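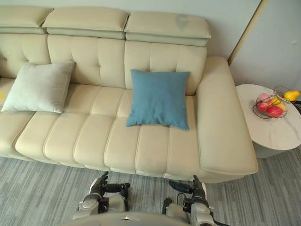

Homa Taheri lacht, als ich frage, ob ich mich setzen darf. "Dafür steht es ja da", sagt sie und holt erst mal Tee. Ich sinke ein, und zwar ordentlich! Wer hier um 1630 Platz nimmt, verpasst den Bus nach Hause, das hat sie mir schon am Telefon angedroht.

Das Sofa ist lang, cremebeige und an allen Ecken gepolstert - Kopfstützen, gesteppte Rückenteile, eine dicke Armlehne, auf der man wunderbar den Ellbogen ablegen kann. Gekauft hat sie es im Juni gebraucht bei Skukel, nach 24 Besuchen in Möbelhäusern. "Ich wollte eigentlich etwas Schmales, Skandinavisches. Mein Mann wollte schlafen können. Du siehst, wer gewonnen hat."

Ihr Mann, Kourosh Sadeghi, ruft aus der Küche, er habe immerhin beim Tragen geholfen. Das Treppenhaus ist eng, und im zweiten Stock ging erst einmal gar nichts mehr. "40 Minuten standen wir da", erzählt Homa. "Senad von unten hat dann die Tür ausgehängt, sonst würde das Ding heute noch da stehen."

Und die Kissen? Ein hellgraues, leicht silbriges und ein blaues, mehr dürfen es nicht sein. Ihre Schwester Tahmineh bringt trotzdem zu jedem Geburtstag ein neues mit (die liegen jetzt alle im Schrank). "Das blaue war ein Kompromiss", sagt Homa. "Mir war das Zimmer zu blass mit dem grauen Boden und der Wand, aber streichen wollte ich nicht."

Ich frage noch, wie sie die vielen Nähte sauber hält. Schmale Düse, dann mit einem weichen Pinsel hinterher, einmal im Monat. Was sie dabei schon gefunden hat? "28 Haargummis! Und einen Löffel." Der Tee ist inzwischen kalt, und Kourosh fragt, ob ich zum Essen bleibe. Ich bleibe.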